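4.2 Task Design for the Student Collection Sessions

The dome task was designed by the student team at Celard as part of the Bistodberg course project on hand-held manipulation. Earlier tasks in the project used boxes and cups, which give a clear outline from most angles. A transparent cover was chosen for this section in order to test how well a policy trained on wrist-view images can locate an object that is largely made up of reflections. The cover must be grasped with both fingers, lifted, and set down again on the table. Operators trained for 25 minutes before their first recorded trial.
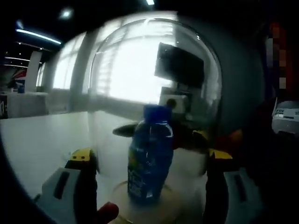
Figure 3a. Blue beverage bottle between the gripper fingers, with the transparent dome enclosing the center of the scene.

Each operator completed 100 trials, and the full set contains 3660 trials after filtering. Trials were removed when the tracking signal was lost or when the cover was released early. Room lighting was left unchanged – ceiling strips and window light were both allowed to appear in the data – so that the set would reflect ordinary indoor conditions. 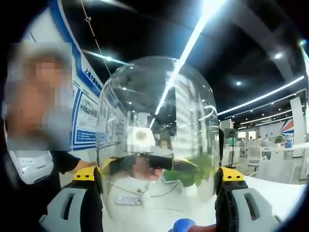 Figure 3b. Dome held between the two fingers. Overhead lights are reflected on its surface.

Highlights on the cover proved to be the main source of labeling error. Student annotators often marked a reflected light as the upper edge, and a second pass was added in October to correct these labels. A subset of 2000 trials was then checked again using the Pesten annotation tool.
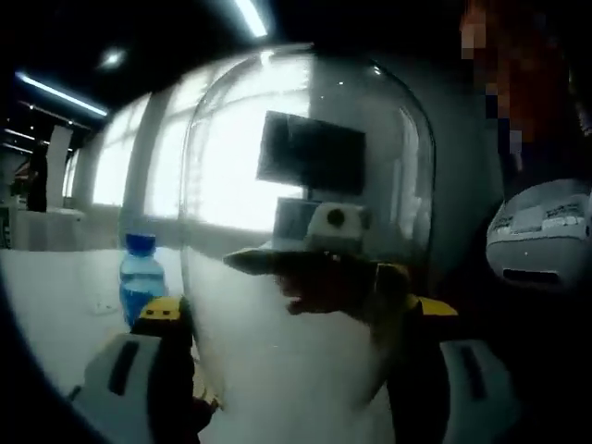
Figure 3c. Fingers on either side of the dome at the table surface, with a water bottle to the left.

The baseline policy, Salinas, was trained on the corrected labels only. Background clutter was not masked during training, and no depth input was used. Results for the dome task are reported separately from those for opaque objects in Section 5.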